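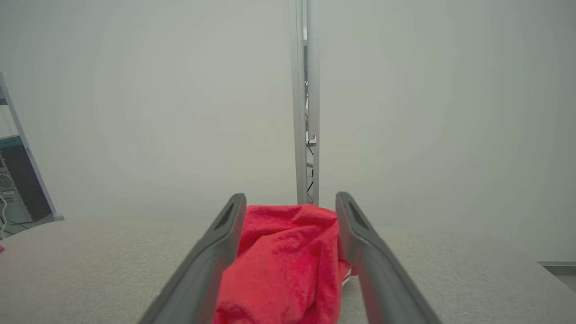
Ein rotes Tuch zwischen zwei grauen Greiffingern.

Mit dem Strom vom Balkon ist es bei mir so eine Sache: Ich rede seit Jahren davon und habe immer noch keinen. Also bin ich nach Givitport gefahren, in den kleinen Laden von Gunura, und habe mich einen halben Nachmittag lang mit der Chefin unterhalten. Es gab sehr starken Kaffee, und ich durfte alles fragen, auch das Peinliche.

Zum Beispiel, was ein Wechselrichter eigentlich den ganzen Tag macht. Sie hat nicht gelacht (na gut, ein bisschen). »Der übersetzt«, sagt sie. »Vom Dach kommt Gleichstrom, Ihre Waschmaschine will Wechselstrom, und dazwischen sitzt der Kasten und rechnet. Und wenn der schlecht ausgesucht ist, können Sie oben die teuersten Module haben, die Sie wollen.«

Die meisten Kunden kommen laut ihr mit einer fertigen Einkaufsliste aus dem Internet. Viele Module, großer Wechselrichter, fertig. Sie fragt dann erst mal nach dem Baum vom Nachbarn. Oder nach dem Schornstein, der Gaube, der Satellitenschüssel. »Schatten ist das Thema, über das keiner reden will«, meint sie. »Bei einem einfachen Strang hängen die Module hintereinander, und wenn eins im Schatten liegt, kann das den ganzen Strang bremsen. Es gibt Bypassdioden, ja, aber die zaubern auch nicht.«

Ich wollte wissen, ob man dann nicht gleich unter jedes Modul einen Mikrowechselrichter schraubt. Da wird sie lebhaft! Auf einem verwinkelten Dach macht sie das gern, sagt sie, auf einer freien Südseite eher nicht. Mehr Geräte, mehr Geld, und wenn nach ein paar Jahren eins ausfällt, muss jemand hoch. »Und der Jemand bin meistens ich.«

Ihr Lieblingsbeispiel ist der alte Bootsschuppen in Flurkia. 64 Module auf zwei Dachseiten, eine nach Osten, eine nach Westen, und der Besitzer wollte unbedingt alles an einen einzigen Eingang hängen. Sie hat ihm drei Abende lang Kurven gezeichnet, am Küchentisch, mit Buntstiften. Am Ende bekam jede Seite ihren eigenen MPP-Tracker, also den Teil im Wechselrichter, der ständig den besten Arbeitspunkt sucht. »Morgens arbeitet die eine Seite, nachmittags die andere. Das sind zwei verschiedene Kraftwerke, die zufällig unter einem First wohnen.«

Und für mich, mit meinem Balkon im zweiten Stock? Ich hatte auf eine ganz große Lösung gehofft — und bin mit einer ziemlich kleinen heimgefahren. Sie hat sich meine Handyfotos angeschaut, nach dem Geländer gefragt und dann nach dem Kühlschrank. Nach dem Kühlschrank? »Ich will wissen, was bei Ihnen läuft, wenn Sie nicht da sind. Was Sie mittags nicht verbrauchen, geht ins Netz.« Ich verbrauche im Jahr 700 Kilowattstunden für Dinge, die ich nicht benennen konnte. Sie tippte auf den alten Gefrierschrank im Keller, und ich bin rot geworden.

Preise wollte ich natürlich auch hören. Für mein Geländer kommt sie auf fast 500 Euro, mit Halterung und ohne ihre Arbeitszeit. Die Anmeldung beim Netzbetreiber gehört dazu, darauf besteht sie, und auch die Steckdose will sie vorher gesehen haben. Uralte Leitungen sind ihr ein Graus.

Zwischendurch klingelte ständig das Telefon. Eine Kundin aus Kamata, Fehlermeldung im Display, Isolationswiderstand zu niedrig. »Tritt das nur morgens auf?«, fragte sie in den Hörer und nickte mir zu. Tau in einem Stecker, vermutet sie, das hat sie öfter. Hinfahren und messen muss sie trotzdem, und die Kundin soll bis dahin bitte nichts auseinanderziehen.

Zum Schluss habe ich gefragt, ob sie selbst eine Anlage auf dem Dach hat. »Ich wohne zur Miete«, sagt sie und schenkt noch einmal Kaffee nach. Mit der Vermieterin verhandelt sie noch. Ich messe inzwischen mein Geländer aus, und der Gefrierschrank ist schon abgetaut.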